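Section 4: Oiling and caring for your Claslow turned woodware

Read this section before you use any new piece. It applies to all unpainted items in the Claslow range, including stands, bowls, boxes and candle holders. Painted items are covered in Section 5.

What you need

Drerden finishing oil (one 31 ml bottle is supplied in the care kit)
Two lint-free cotton cloths
600 grit abrasive paper
A soft brush
Thin gloves

4.1 Preparing the wood

1. Choose a flat, clean surface in a room with a window you can open. Cover it if oil would mark it.

2. Brush the piece all over. On turned work, dust gathers in the rings of the base and where the stem meets the base, so go over these places twice. 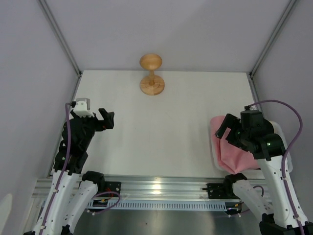

3. Feel for rough patches with a bare fingertip. Rub any you find with the 600 grit paper, using light pressure and following the grain. Do not use a coarser paper.

4. Wipe off the dust with a dry cloth. If you have to use a damp cloth, leave the wood overnight before going on.

Note: Small differences in colour between pieces are normal. The wood will darken a little with the first coat and again over the first year.

4.2 Applying the oil

1. Put on the gloves and shake the bottle.

2. Put a few drops on the cloth. Do not pour oil straight on to the wood – it soaks in unevenly and leaves a dark spot that is hard to remove.

3. Start at the top and work down. Turn the piece as you go and keep the coat thin.

4. Leave for 12 minutes, then wipe off all the oil still on the surface with the second cloth. Oil left behind will turn sticky.

5. Stand the piece upright on its base to dry, with space on all sides for air to move. Leave it until the next day.

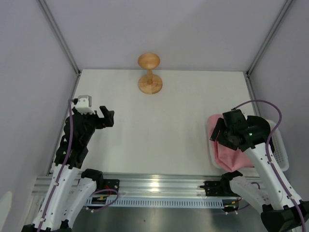 6. Apply a second coat in the same way. Pieces from the Pennington range are sold with one coat already on and do not need this step.

CAUTION: Cloths soaked in oil can heat up and catch fire by themselves. Lay them flat outdoors to dry, or soak them in water, before putting them in the bin. Never leave them in a heap.

4.3 Everyday care

Dust with a dry cloth. Do not put any piece in a dishwasher or leave it standing in water. Keep wood away from radiators and out of strong sun, and do not store it above 29 °C.

Oil again when the surface looks dull. Jolivstead beeswax polish may be used on top of the oil once the last coat is fully dry, but not before. Spare bottles of oil are listed with the other parts in Section 7.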